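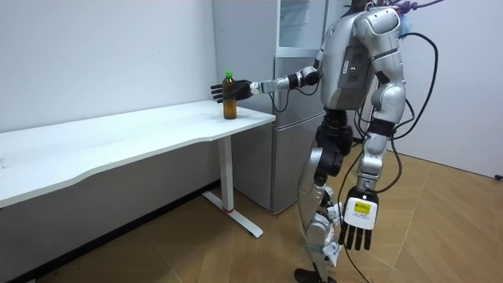

병 파지 과제, 오른손 접근 자세. 책상 모서리의 녹색 캡 음료병이 대상.

2021년 2월 24일
Zulten 휴머노이드 평가 키트, 대여분 검토 계속. 작성은 나, 제어 쪽 기록은 Norbert Kerekes.

오늘 목적은 Tikent 파지 패키지를 기본 설정 그대로 돌려 보고 구매 검토서의 3항(조작 성능)을 채우는 것. 파라미터는 건드리지 않음. 공급사 Wallner의 안내서에는 초기 보정 후 바로 사용 가능하다고 되어 있으나, 손목 오프셋은 수동으로 다시 넣어야 했음. 안내서 해당 절에 단위 표기가 없어 mm로 가정하고 입력.

조건
대상: 투명 플라스틱 음료병, 갈색 음료가 든 것, 세워 둠
위치: 흰 책상 모서리 쪽
사용 팔: 오른팔(검은 손). 왼팔은 내린 상태로 고정
시행: 20회
접근 속도: 기본값

메모
- 접근 경로는 안정적. 손을 편 채 병 옆까지 수평으로 들어감.
- 손가락 닫힘 명령에서 접촉 판정까지 평균 387 ms. 견적서 첨부 사양보다 느림. 측정 방식이 다를 수 있어 Wallner에 문의.
- 실패는 모두 닫힘 단계에서 발생. 병이 손바닥에서 먼 쪽으로 밀림. 접근점을 안쪽으로 옮기면 줄어들 것 같으나 기본 설정 시험이라 보류.
- 전완 아래로 늘어지는 케이블이 책상 높이와 가까움. 팔을 더 낮추는 과제라면 클립 필요. 키트 구성품에는 없음.
- 로그 한 세션 약 174 MB. 저장 주기를 낮추는 옵션은 메뉴에 있으나 비활성.

비용 쪽: Fanni Dobos가 받은 연간 지원 견적은 2,736유로. 손 모듈 교체는 별도이고 원격 지원만 포함. Fetine 쪽 견적은 아직 안 옴. 두 건을 같은 조건으로 비교하려면 손 모듈 보증 기간을 먼저 확인해야 함.

미결
1) 오프셋 단위 확인 (Wallner)
2) 접촉 판정 시간 정의 확인, Norbert가 원시 로그로 재계산
3) 내용물을 비운 병으로 동일 조건 반복
4) 왼손 시험은 보정 파일 수령 후. 현재 파일은 오른손용만 있음

3항은 임시로 '조건부 적합' 기입. 2)번 결과에 따라 수정.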